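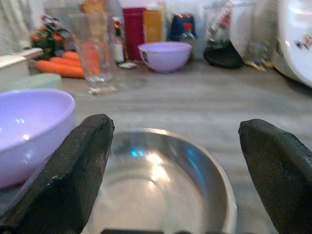 Co-driving school questions, the ones we get over and over. The Paredes gravel rally is in December this season and the inbox is already filling up, so please read through before you write. Most first-timers ask what to bring for the service area. Short list: helmet, license, rain jacket, something to eat out of. A plain round stainless steel bowl is fine. Plastic is fine. Food is at the tent, dishes are not.

Do I need a driver already?
No. About half of each class shows up solo. We pair people the first morning and swap after lunch. If you come with a driver, you'll still ride with a stranger for at least one loop.

How long is the course?
6 sessions. Four in the classroom, two in cars on the Kestuvik forest road. You can miss one classroom session. You can't miss a car day, sorry, the road permit covers those dates only.

What does it cost?
Email for the current fee. It went up when fuel did. Covers notes book, loaner intercom, lunch on car days. Doesn't cover your helmet or your travel. 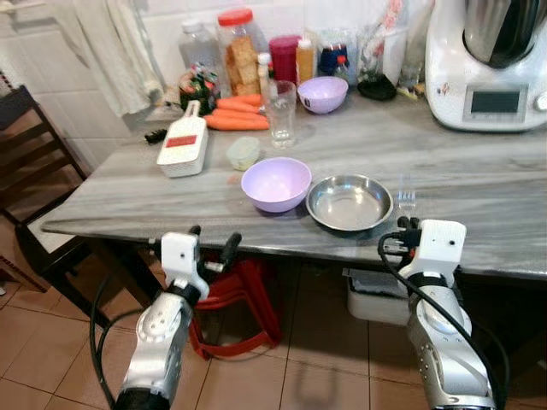 Answers by Javiera Quiroga, course lead

Can I use my own helmet?
Yes if the certification sticker is readable and the shell isn't cracked. Bring it to session one so we can look. Intercom plug has to match ours – if you don't know what plug you have, send a photo of it. Open face or full face, both OK for the class. For the rally itself check the supplementary regs.

What pace note system do you teach?
One to six numbers, six is fastest. Some drivers want it flipped or want descriptive notes, and you should be able to read those too, so session three is all about that. Don't buy a notes app before then. Pencil, soft one, and a spare.

I get carsick. Is that the end of it?
Probably not. Lots of working co-drivers get sick when they start. Eat something small and dry, look up on the straights, tell your driver early. We stop the car if you ask. No one gets teased for it.

Where are the car days?
Kestuvik, north gate. The road is 11 miles with two turnaround spots, and we run it both directions. Gate opens at 7 a.m. and gets locked behind us at 8, so if you're late you are parked outside till lunch. Phone signal is bad past the gate. Print the map.

What cars do you use?
Two Fania Club hatchbacks, the club's own, plus whatever instructors bring. Full cage, front-wheel drive, nothing scary. You won't be going flat out. The point is hearing yourself read at speed and not loosing your place in the book.

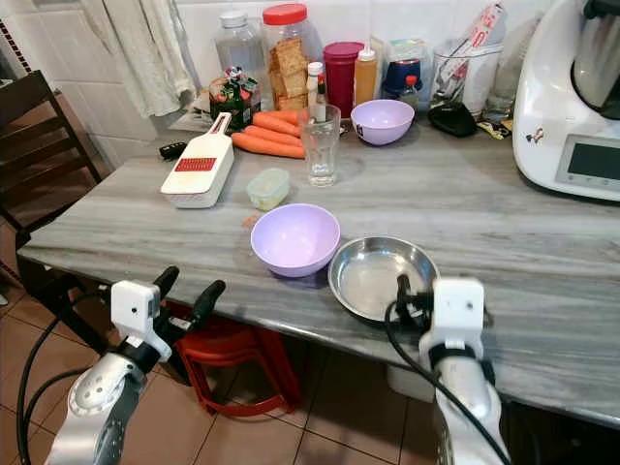 Marble tabletop with a lavender bowl and a steel dish.

Is there a test?
Sort of. You clock in and out of three fake time controls and get a road section with a wrong turn in it. Miss a minute, you redo it. Most people redo it.

How many seats at Paredes for new teams?
The entry list caps at 116 cars across all classes. Organizers hold a few for novice crews but they go fast. We can't reserve one for you. Finishing the course helps with the novice paperwork, that's all.

Can I volunteer instead, to see if I like it?
Yes, and it's a good idea. Grevasden stage always needs people at the start control. You learn timecards quicker there than in any classroom. Wear boots.

What's your refund policy?
Full refund up to two weeks before session one. After that we'll move you to the next course once. No-shows get nothing back.

Do you keep old notes we can practice from?
We do – 2,226 pages scanned so far, most from Kestuvik and Grevasden, a few with video to go with them. Link gets sent after you register. Handwriting varies alot, fair warning.

My question isn't here.
Email it. Put COURSE in the subject line or it ends up with the entry forms.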